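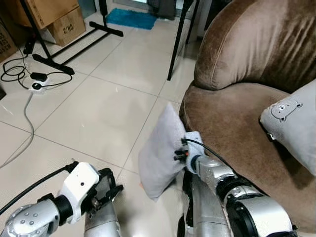 私は若いころ、ひじ掛け椅子というものを信用していませんでした。大きくて、重くて、一度置いたら十年はそこから動かない家具だと思っていたのです。日本語で「腰が重い」という表現を習ったとき、私はすぐに祖母の家の椅子を思い出しました。しかし今、私の居間でいちばん長い時間を過ごす場所は、その種類の椅子です。茶色で、背もたれは丸く、生地はビロードのように柔らかく見えます。座面の前のふちも厚くて丸いです。座面には、くまの顔がついた薄い灰色のクッションがあります。大人の部屋に少し子どもっぽいでしょうか。私はそう思いません。くまの目は小さな点だけで、怒っているのか眠いのか、だれにも分かりません。その顔を朝に見ると、急ぐ気持ちが少し静かになります。

このページは「茶色い椅子のある居間」という小さな写真のページです。前のページでは台所の棚について書きました。今回は居間、とくに椅子とクッションと床のことを書きます。写真は少なくて、文章は少し長いです。写真だけを見たい方には、お詫びをいたします。私は短く書くことがあまり上手ではありません。

椅子について

椅子は、Farnasitzの町にあるLundlowという中古家具の店で買いました。店は坂の途中にあり、入り口のドアの上に1892と書いてあります。建物の年だと私は思っていましたが、店の人に聞くと、昔の番地だそうです。私はこの答えが好きで、友人に何度も話しました。

はじめ、私は別の椅子を見に行きました。緑色の、足の細い椅子です。座ってみると、背中の真ん中に固いところがありました。店の人は「慣れますよ」と言いましたが、私は椅子に慣れるためにお金を払いたくありませんでした。そのとなりに、今の椅子がありました。座って、立つのに少し時間がかかりました。それで決めました。

家に運ぶとき、ドアを外さなければなりませんでした。運送のNikolaidisの方が二人で来て、廊下で長い間、椅子をどの向きにするか話し合っていました。私はお茶をいれましたが、椅子が廊下をふさいでいましたので、そのお茶を渡すことができませんでした。お茶は冷めて、あとで私が飲みました。

生地は、手でなでる方向によって色が変わって見えます。薄く光る筋と、暗いしわがあります。買ったばかりのころ、私はこれを汚れだと思って、布で何度もこすりました。もちろん、こするたびに新しい筋ができます。友人のVesna Matićが来て、私の仕事をしばらく黙って見てから、「毛の向きですよ」と教えてくれました。もう少し早く言ってほしかったです。

今は柔らかいブラシを使って、上から下へ、同じ方向にかけています。背もたれの丸いところは、上から床のほうへ長く動かします。座面と背もたれの間には、パンくずとヘアピンがよく入ります。去年の冬は、そこから図書館のカードも出てきました。私はもう新しいカードを作ってもらった後でしたので、古いほうは本のしおりにしました。

床について

床は薄いクリーム色のタイルです。前に住んでいた部屋は木の床でしたから、最初の年は冷たさに驚きました。けれども夏はとても気持ちがよく、掃除も簡単です。タイルとタイルの間の細い線だけは、気をつけなければなりません。そこに細かいほこりが集まります。
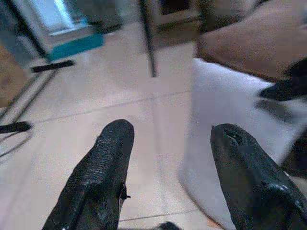

クッションを床に置いてもいいですか。

掃除の間だけなら、私は気にしません。ただし、先に床を掃いておきます。ふいたばかりの床に置くと、カバーの下の面が水を吸いますので、乾くまで待ってください。

この質問は、Snežana Dimitrovさんから手紙でいただきました。彼女はFutdaleに住んでいて、私のページをいつも丁寧に読んでくれます。手紙には、クッションを床に置くかどうかで、お母さまと意見が合わないと書いてありました。私の答えがどちらの味方になるのか、分かりません。彼女のお母さまがこれを読んでいらっしゃいましたら、どうぞ怒らないでください。

同じ手紙に、タイルの線をきれいにする方法についての質問もありました。私は使い古した歯ブラシと、ぬるいお湯だけを使います。強い洗剤は一度使いましたが、においが三日残りましたので、やめました。全部の線を一日でしようとすると、ひざが痛くなります。私はラジオをつけて、一つの番組が終わるまでと決めています。番組が長い日は、床もよけいにきれいになります。

クッションについて

私の家では、クッションはよく旅をします。椅子から床へ、床から長いすへ、長いすから寝室へ行って、そのまま帰ってこないこともあります。片づけの時間には、まずクッションを全部集めることにしています。先に小さい物を片づけると、後でクッションの下からまた小さい物が出てくるからです。この順番は、何度も失敗してから覚えました。

薄い灰色を選んだのは、茶色の椅子と並べたときに、けんかをしないと思ったからです。最初は赤いクッションも考えました。Lundlowにきれいな赤があって、値札は1554でした。私は11まで値段を下げてほしいと冗談を言いましたが、私の発音が悪かったのか、店の人は真面目な顔で紙に「11」と書いて、奥の部屋へ相談に行ってしまいました。とても恥ずかしかったです。結局、赤は買わないで帰りました。今でもあの店に入ると、少し耳が熱くなります。

灰色の良いところは、部屋の明るさで表情が変わることです。朝は白に近く、夕方は石のような色になります。悪いところは、お茶のしみが目立つことです。私はもう二回、カバーにお茶をこぼしました。そのときは、すぐに乾いた布で押さえます。こすってはいけません。椅子の生地で一度学んだはずですが、あわてると手が勝手にこすってしまいます。

置き方も、いろいろ試しました。雑誌で見るように、まっすぐに並べたこともあります。きれいでしたが、お客さまがだれも座ろうとしませんでした。Vesnaは椅子の前に立ったまま、コートも脱がないで話していました。それからは、少し斜めに 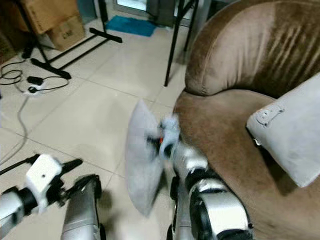 立てかけるようにしています。背もたれと座面の間に軽くはさむと、すべり落ちにくいですし、座る人が自分で好きな場所へ動かせます。腰の後ろに入れる人もいれば、ひざの上に抱く人もいます。ひざに抱く人は、たいてい長い話をします。

クッションの形を直すときは、角を持って、両側から軽くたたきます。母はこれを毎晩寝る前にしていました。私は毎晩はしません。お客さまが来る日と、何かを考えたい日にします。手紙の返事を書く前などに、ちょうどよい仕事です。

洗濯についても少し書きます。カバーは裏返して、ファスナーを閉めてから洗います。中身は、天気のよい日に外で風に当てます。私の町では四月にならないと風が暖かくなりませんので、冬の間は窓の近くに立てておくだけです。一度、中身も一緒に洗濯機に入れたことがあります。出てきたときには、形がじゃがいもの袋のようでした。乾かすのに一週間かかって、その後も、片方の角だけいつも固いままでした。

くまのクッションは、やさしい設定で、短く洗います。顔の線が薄くなったら、寂しいと思います。友人の息子はこのくまに名前をつけようと言いましたが、毎回ちがう名前で呼びますので、まだ決まっていません。先週は「部長」でした。

このページを始めてから、読んでくださった方の手紙が100通近くになりました。返事が遅くて申し訳ありません。椅子についての質問がいちばん多く、その次は、なぜか、お茶のことです。私の日本語に間違いがありましたら、それもどうぞ手紙で教えてください。前回は「片づける」と「片づく」の違いを教えていただいて、とても助かりました。部屋は自分では片づかないということも、そのとき一緒に覚えました。

次のページでは、廊下と玄関の靴箱について書くつもりです。外したドアのねじが一つ、まだ見つかっていません。

12/6/18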